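Why does my suture knot loosen before the second throw?

Asked September 26, 2020 in Skills and Practice
Viewed 1565 times
2 answers

I am practicing interrupted sutures on a pad, using 3-0 silk and a standard instrument tie. The first throw lies flat and the edges meet. By the time I set up the second throw, the first has slipped and there is a visible gap under the knot. It happens on perhaps half my attempts. Nylon is worse. I have tried pulling harder on the first throw, but then the pad puckers and sometimes tears at the entry point. Is this a tension problem or a knot problem?
Nighat Lashari

Answer 1 (accepted)

Mostly a knot problem. A single first throw holds by friction alone, and any lift on either end releases it. Two changes:

Use a double first throw (surgeon's knot). Wrap the long end twice around the needle holder, grasp the short end, and lay it down flat. Follow with single throws in alternating directions.

Keep both ends low and in line with the knot while you reset your hands. If you raise the long end to wrap it, leave slack between your hand and the knot.

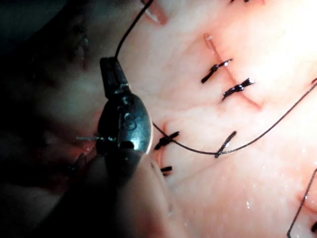

Black thread stands out well on a pale pad or on red tissue.

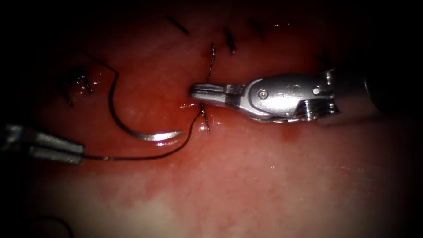
Sohail Sandhu adds that the short end should be kept to 2 cm, as a longer tail tends to catch in the loop and drag the first throw open. He also suggests checking whether the throws are crossing. If you pull the same hand toward you every time, you get a sliding knot, and no amount of tension will fix it.

For nylon, add at least one extra throw. It has more memory than silk and will try to straighten.

Score: 124

Answer 2

Could be the pad. My old Mirani one got so stiff the holes stayed open and everything looked loose. Got a Dovside and it was better. Also just do more of them, I did 200 before mine looked ok.

Comment from Nighat Lashari: The double throw fixed the silk. Nylon still slips now and then.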